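Grukuvbridge Neighbors Get Their Bread Oven Back, and I Got in Line

March
By Glenys Ifans

Search this site Search Go

The old community oven on Mathias Street is open again, and if you live anywhere near the north end of Grukuvbridge you have probably smelled it already. I certainly did! I was walking home from the post office with two bags and no plans, and I followed my nose like a cartoon dog until I was standing at the back of a line that went past the barber shop.

For anyone who moved here lately, the oven is the brick one behind the old feed store. It was put up so families in the rented rooms along Mathias Street could bake, back when plenty of those rooms had a hot plate and nothing else. My aunt used to carry her dough down there in a dishpan with a towel over it. It closed when the chimney cracked, and it sat behind a chain-link fence for 23 years. I went to school, got married, and moved to Plamholm and back in that time, and the fence never budged.

What changed is that the town finally put the repair on the ballot last fall. It passed 707 to 661, so don't let anyone tell you their one vote doesn't matter around here. Some folks on my own block voted no (they wanted the money for the Jitidville road, and having driven the Jitidville road, I do understand). A couple of them were in line ahead of me with loaf pans, and we all got along fine.

The chimney has been rebuilt from the roofline up, the oven floor is new, and there is now a proper sink with a foot pedal. The door is the original one. It weighs a ton and it still squeals, and I would be heartbroken if they oiled it.

How it works is pretty simple. The fire gets lit before dawn, and once the bricks are hot enough the coals are raked out and the baking starts. Pizza and flatbreads go first while it's fierce, then the loaves, then pies, and last of all anything slow, like beans. You sign up on the clipboard at the hardware store for the part of the day that suits what you're making. I didn't know any of this and showed up with nothing at all, so a very kind woman handed me a heel of rye and told me to come back with dough.

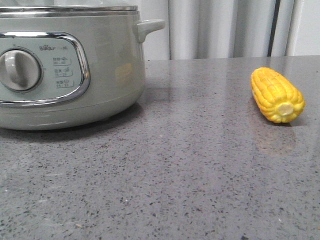 So I went home and made some, for the first time in longer than I'd like to admit. My kitchen is cold this time of year and dough just sulks in it, which means half the battle is finding it a warm corner. My mother swore by the top of the refrigerator. The rye lady swears by the oven with only the light on. I like the spot next to a steamer, and one like that pale green pot with the glass lid and the shiny rim is plenty big enough to take the chill off its end of the counter while supper cooks. Put the bowl beside it, not touching, and cover it with a damp towel. Mine took two hours to puff up, and I checked on it so many times my husband asked if it was expecting.

I carried it down to Mathias Street the next afternoon, in my own dishpan, thank you very much. You slide your loaf onto the long wooden paddle and whoever is on duty takes it from there, though they'll let you do the shove yourself if you ask nicely and your sleeves are rolled up. Mine went in a little crooked and came out shaped like a boot. The crust, though! It crackled the whole way home — I could hear it through the paper bag — and there wasn't much left by the time the dishes were done.

The line is friendlier than any line I've stood in. I swapped a jar of plum jam for a promise of sourdough starter, and I heard three different opinions on whether you should slash a loaf down the middle or across it. A little boy had brought one single roll on a pie tin, with raisins for eyes, and he watched that oven door like it was television.

A few practical things before you go. There's no charge, but there is a wood box, and you're asked to bring a split log or two each time you bake. Oak and maple are fine. Please no painted lumber and no pine, which spits and gums up that nice new chimney. Bring your own pans and scratch your name on the bottom, because they all look alike coming out of there. Long hair gets tied back. Dogs have to wait on the other side of the rail, and there's a water bowl for them by the downspout.

Baking goes from mid-morning until the bricks cool off, generally sometime before supper, and the fire isn't lit in heavy rain. If you don't bake but want to be neighborly, the wood box could use filling and the path from the street still needs gravel raked over the muddy stretch by the gate. Wear boots for now.

There's talk of a pie day once the rhubarb comes in, with the feed store lot set up with tables. No date on it yet. The sign-up sheet is on the counter at the hardware store, next to the key machine, and I've put my name down for a late afternoon spot with a pot of my aunt's beans.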